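Frame story

A frame story is a piece of fiction in which one narrative contains one or more others. The outer narrative, called the frame, sets up a reason for stories to be told, and the inner narratives are told, read or remembered by characters within it. The form is found in prose, verse and drama, and is older than the novel.

Structure

In the simplest kind, a single frame holds a single inner story. An unnamed narrator meets a traveler, the traveler talks through the night, and the narrator returns for a few closing lines. Many ghost stories of the nineteenth century follow this pattern. In the collection type, the frame holds a series of tales by several tellers. The Canterbury Tales and the Decameron are the best-known European cases. In the One Thousand and One Nights, a single teller supplies the tales, and some of her characters tell tales of their own.

A frame may be open or closed. A closed frame returns at the end of the work. An open frame does not, and the reader is left inside the inner story.

Use in the novel

Novelists have used frames to place distance between the reader and events that are hard to believe. Frankenstein begins and ends with the letters of an explorer, who records the account of Victor Frankenstein, who in turn reports the speech of the creature. Wuthering Heights gives most of its story to a housekeeper speaking to a tenant. In both books the outer narrator knows less than the inner one.

Found documents are a related device. A preface claims that the text was discovered in a trunk or bought from a dealer, and the supposed editor may add notes or mark missing pages. 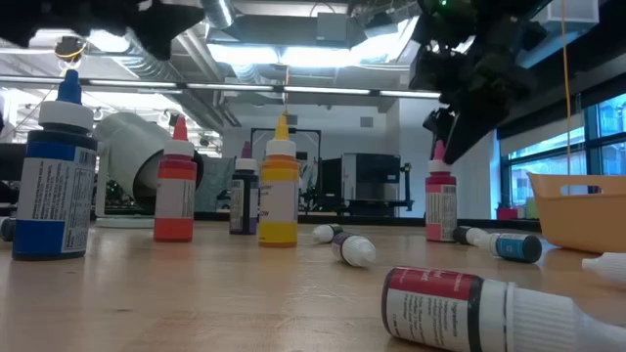 Modern examples

Ignacio Urquijo's novel Grodside is set in a boarding house during one week in May. Its 30 chapters are told by different lodgers, and the landlord's diary serves as the frame. The first printing of 2,000 copies left out the final diary entry, which was restored in the second.

Ifeoma Akpan's Urnby, a book of 721 pages, has four levels of narration. The outermost is a court hearing, and the judge's ruling is never given.

Related terms

A story within a story is the broader term, and covers short inner tales that do not depend on a frame. An epistolary novel is made up of letters and may have no frame at all. A prologue differs from a frame in that it need not introduce a teller.

See also: Unreliable narrator; Epistolary novel; Short story cycle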